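Zasta Clostis two-arm kit review: great hands, shame about the grip fault

Four months in, and I've rewritten this review twice. 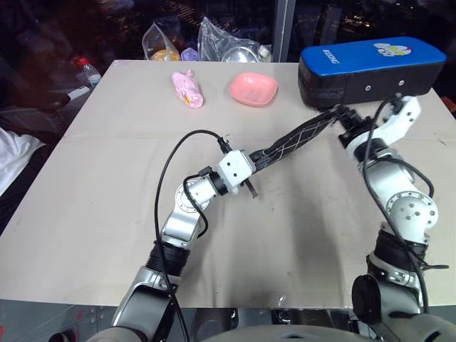 So, the short version for those of you reading on your phone at smoko: I like the Clostis a lot, I'd probably buy it again, and in October it dropped something on my foot because it was sure it was still holding it. Both of those things need to be in here. The first draft had too much of one and the second had way too much of the other (I was cranky, my toe was purple).

Some background. I do small-batch handling trials for a mate's packaging business, mostly soft and awkward stuff that regular pick-and-place gear hates. Umbrellas, rolled mats, bagged fruit, anything floppy. I'd been getting by with one arm and a lot of swearing, and a single arm is hopeless with long things because the far end just droops and wanders off wherever it likes. Two arms over one table was the dream, and Zasta were the first mob I found selling a pair with the controller and grippers in one box at a price that didn't make me laugh out loud.

Setting it up

Better than I expected! The arms come calibrated to each other, and that's the bit I was dreading. The printed guide is decent up to the networking page and then it falls in a heap, so skip that page and use the PDF on their site. I had both arms moving the same afternoon.

My one gripe is cabling. The wrist cable runs on the outside of the arm and you have to leave enough slack for the joints to turn without leaving so much that it flops across the work. I got it wrong in both directions before I got it right. Budget an evening for this and do it with the arms powered down, please. A proper clip set in the box would've cost them next to nothing.

What it's good at

Handing things from one side to the other. I could watch it all day. One arm picks up an end, the other comes across and takes the far end, and then they lift together and the thing stays more or less straight between them. Long skinny items went from my worst category to my best in a fortnight. It's gentle, too. The default grip is soft enough that I haven't had a crushed sample yet, and I've put some pretty sad fruit through it.

It's also quiet. I run it at night a fair bit and have never had a complaint through the wall.

The fault

Right, here we go.

The gripper decides it has hold of something by looking at how hard the fingers are pushing and how far they've closed. Fair enough. If the fingers stop before they're fully shut, there must be something in them. The trouble is with thin, slippery fabric that's been rolled or folded. It squashes down slowly under the fingers, so the first reading says "got it", and then over the next few seconds the roll compresses, the pressure drops away, and the controller doesn't check again. It took its reading at the start and it's sticking with it.

With one arm that's a nuisance and you pick the thing up off the bench. With two arms it's a different kettle of fish, because the second arm carries on with the move on the understanding that its partner has the other end. So the loose end swings. Mine was a rolled mat with a dowel in it, the left side let go halfway through a lift, and the whole lot pivoted round, slid out of the right side as well and came off the table onto my foot. I was standing closer than I should have been. That part's on me, and I've since put tape on the floor.

I thought it was a one-off so I did what any sensible person would and ran it again with boots on. Over 800 lifts with a mix of items I logged 90 where the grip reading stayed at "held" after an end had gone loose. Nearly all of those were fabric rolls. Rigid items were fine, and I'd have no worries leaving it on those.

What bothered me most was the log. Go back through it after a drop and every line says the lift completed. If I'd been in the other room I'd have come back to a mess on the floor and a cheery green tick on the screen.

Zasta support

Mixed, but it came good. The first reply told me to clean the finger pads (I had). The second told me to clean them again. Then the ticket landed with Gerd Diekmann, who read my logs properly, asked for the settings file and rang me back the next morning. He agreed it was a fault in how the grip check is timed and told me how to get by until there's a fix:

Turn on continuous grip check in the advanced menu. It's off out of the box, and I can't fathom why.
Set the two-arm lift speed to 80 percent or lower.
Add a 2 second pause after both grippers close, then have it re-read before lifting.
Set "partner lost" to stop. Mine was on continue.

I've been running that way ever since and it's a big improvement. It still gets fooled now and then by really slick material, but now it stops and beeps at me, and I can live with beeping. It's slower, obviously. You'll feel it if you're paying by the hour.

Versus the others

I had a loan of the Aguirre pair for a week. It noticed a lost grip every time I tried to trick it, but it's clumsy with soft stuff and the software made me want to lie down. The Vetia grippers are meant to bolt straight onto the Clostis wrist and have a slip sensor in the pad. Haven't tried them. If anyone has, leave a comment, I'm very tempted.

Should you get one?

If you handle rigid things, yes, go for it. If you're doing fabric or anything rolled, yes as well, but change those four settings before your first lift, keep yourself and everyone else well back from the table while it's moving, and don't trust the green tick. I've taken a star off for the fault and half a star for the defaults. Zasta can have the half back when continuous check comes switched on, and I'll update this once the new firmware lands and I've had a go at it with the same rolls.

Three and a half stars out of five.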